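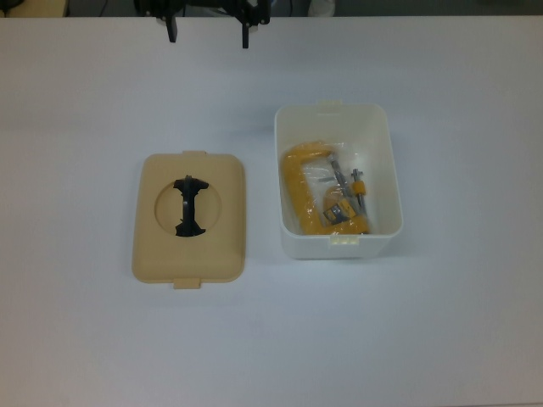
A white plastic container and its beige lid on a tabletop.

Lungu library adds containers to its lending shelf

The Lungu branch library will begin lending food storage containers in February, adding them to the shelf where members can already borrow cake pans, folding chairs and picnic blankets.

The first batch is 40 plastic containers with clip-on lids. They were paid for with $331 left over from last year's book sale. Any member with a current card can take up to six at a time and keep them for two weeks. There is no fee.

The idea came from the Janby Street community kitchen, which serves a hot meal twice a week and often has food left at closing time. Guests have been asking for something to carry it home in, and the kitchen had been buying foil trays that were thrown out after one use. It went through 1,574 of them last year.

Containers can be picked up at the front desk in Lungu or from the cart inside the kitchen's side door. Returns go to either place. A drop box at the Limmont bus station will be added later if the town approves the spot.

Borrowers are asked to wash the container and lid in warm soapy water and let both dry before bringing them back. Lids should be returned unclipped, next to the container or underneath it, so that staff can check the latches and the rim. Everything is washed again at the kitchen before it goes back on the shelf.

A lost or cracked lid will cost 25 cents. A lost container will cost a dollar. The library said it expects to replace a few each month and has set aside a small amount for that.

The same program has been running at the Asodora branch since last summer. Lids were the main problem there. They came back late or were mixed up with lids from home, and by fall there was a box of odd ones behind the desk. Asodora now marks each lid and container with a matching number in paint pen, and Lungu will do the same.

Members who have clean containers of their own to give may leave them at the front desk during open hours, but only if the lid fits and both latches close. Glass will not be accepted. The lending shelf is open from 10 a.m. until the library closes.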